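Steam

29 May 2019

My wife bought the steamer in January, when people buy things that are going to change them. Other households in Provlow had gone in for rowing machines. We had gone in for buns.

It came from Gündoğdu, the shop on the corner of our road which sells saucepans, suitcases and, for a few weeks in summer, one kind of melon. The man there told her it was the last of its line. He told me the same thing when I went in later to ask whether the line had ever included a bigger one. He had six of them behind him on the shelf. I suppose he meant that the line had stopped and these were what it had left behind, like a family in a big house.

The instruction book ran to 116 pages, of which 4 were in English. My wife read these aloud in bed. "Do not use the apparatus for feelings," she read.

"Fillings?"

"It says feelings."

"Perhaps it's ceilings," I said, and she thought about that and folded the corner of the page down.

I should say that I was not against the steamer. I've been called against it several times, once in front of her mother, and I would like it written down somewhere that I cleared the space myself. We had a white table standing against the wall with nothing to do except hold post. I moved the post to the bread bin. I moved the bread to the top of the fridge, where it became a different sort of bread. All this I did in an evening and without remark, apart from one remark, which was about the bread.

The first buns were flat. The second buns were not flat, but they had joined hands in the night, so to speak, and came off the tray as a single item which we tore at over the sink. My wife said that the yeast was old. She bought new yeast. The third buns rose so well that they lifted the lid and looked out. She was delighted with those, and it took me some time to see that delight was the correct response, as I'd already got the cloth out.

By spring she had got it down to four. Four buns went in and four came out, round and pale, each keeping to its own side of the basket. She put one at the back, one at the left, one at the right and one at the front, and if you moved one she knew. I moved one once, as an experiment. She was in the bath at the time and she still knew.

The trouble with four buns is that it sounds like an easy number for two people. Two each, you would say, and you'd be somebody who had never eaten one of my wife's buns, because one of them is plenty and two is a commitment. So there was one each, and then there were the others. They sat in the basket through the evening while we watched television at them. At bedtime one of us would say, "Are you going to have that?" and the other would say, "No, you have it," and neither of us meant a word.

We had been married nine years and had always got round this sort of thing with a dishwasher.

It was my idea to write down a procedure. I work in drainage for a firm called Celetti, where we have a procedure for leaving the building, and I have seen what a well-laid-out sheet of paper can do for people who can't stand each other. My wife said we could stand each other perfectly well. I said that was the best time to do it.

So we wrote it together at the white table. The lid was to go on the left. The plate was to go on the right. The lid was to be put down with the knob up, which was her clause, and I let it through without knowing how much of my life would be spent thinking about it. A bun, once it had gone to the plate, was considered claimed. A bun in the basket was free to all. There could be no reserving of a bun by looking, by pointing, or by saying "mm" in its direction.

I wanted a clause about crumbs and she said steamed buns didn't have crumbs. I wanted it anyway. We left a gap for it.

Then I asked who would put the pictures in, and she said that I could do the pictures if I was going to be like that. I was going to be like that. I stuck them on the second sheet, in no order my wife would accept.

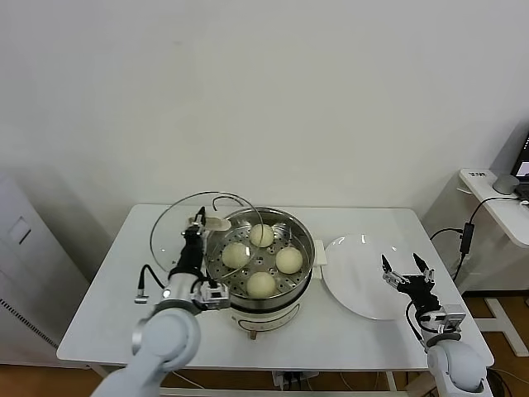
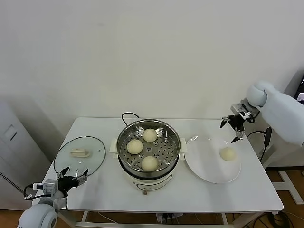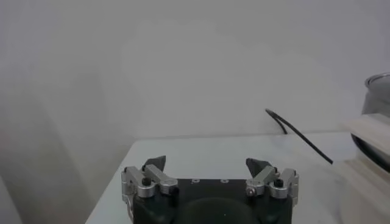
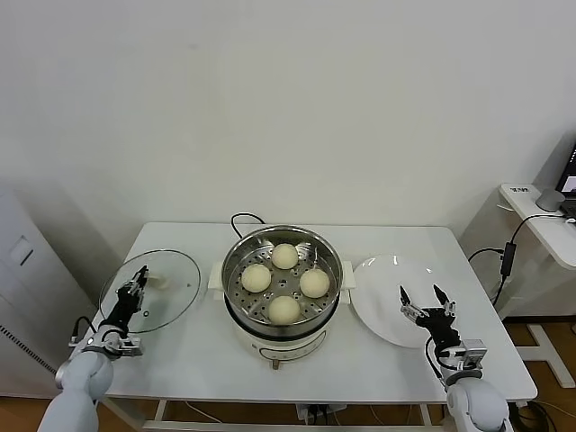
The table. Buns in the first, second and fourth; in the second, one is on the plate.

My wife held the sheet at arm's length, as she does with menus and my brother's children.

"The second one," she said. "Whose is that?"

"Whose is what?"

"The bun on the plate."

I said it was nobody's bun.

"It's been claimed, though," she said. "It's on the plate. It's in the rules that if it's on the plate it's claimed."

I saw that she was right and that I had drafted myself into a corner. Either the bun was claimed, in which case a person had claimed it, or there was a category of bun which could sit on the plate unclaimed, in which case the whole of clause three was just some words. I said I'd need to look at it again. She said to take my time. She sat down next to me to watch me take it.

There was also the third one, which has the table in it and not a bun to be seen. She asked where the buns were. I said there weren't any. She asked whether we were short of buns, as a couple.

I won't go through the whole evening. I introduced the term "provisional bun" at ten past eight and withdrew it at half past. My wife proposed that any bun on the plate for longer than it took to fetch the butter should go back to the basket, and I pointed out that we didn't have butter with them, and she said that was exactly the kind of thing I'd been against since January. At nine her mother rang. I could hear my side of the case being put from the hall by somebody who didn't believe in it.

When she came back she said, "Mum says why don't we make three."

It is a terrible thing to be offered a sensible solution by that woman. I said three wouldn't sit properly in the basket. You would have one at the back and one at the left and one at the front, and the whole arrangement would list to the side like a ferry.

"You've thought about this," said my wife.

I had thought about it on the bus. I'd thought about it during a site meeting on the Plalline estate, where thirty-nine houses were being drained in the direction of a fortieth, and where it was put to me twice that I hadn't answered the question.

"I like there to be four," I said.

She looked at me for a bit. Then she got up, went to the table and took the lid off. She put it down on the left with the knob up, and I noticed that she did it without looking, as you'd put your keys in a bowl. She had a bun in her hand before I could find my place in the document.

"I'm claiming this," she said, and put it on the plate. Then she put another next to it. "And I'm claiming that one for you."

"You can't claim on behalf of someone else."

"Where does it say that?"

It didn't say that anywhere. It was the sort of gap you could have driven a van through. I reached for the pen and she moved it to the other side of the steamer, among the steam.

We ate them standing up. They were very good; they had been getting better for weeks and I'd been too busy with the wording to mention it, so I mentioned it. She said thank you. She asked if it was the dough or the timing and I said I thought it was probably both, and she seemed to find that a more thorough answer than I did. Then we both stood there looking at the two that were left.

"Are you going to have that?" I said.

"No," said my wife. "You have it."

I had it. I want that recorded as well. I had been told to have it, in plain words, by a competent adult, and I picked it up in good faith and bit into it. And her face went through something that I have only seen otherwise on a man from the water board.

The sheet is on the inside of the cupboard door now, above the flour. Clause three has been crossed out and written back in twice, in both our hands, and there is a note in the margin reading "100% NOT MINE" with an arrow that goes to the second picture or possibly the third, depending on how far open the door is. Her mother has seen it. She read it right down to the bottom with her glasses on and asked what went in the gap.

I told her that was for the crumbs.

"They don't have crumbs, steamed buns," she said, and my wife, who was putting the lid back on at the time, had to go and stand in the hall until she'd finished laughing, so that it was left to me to get the plate out.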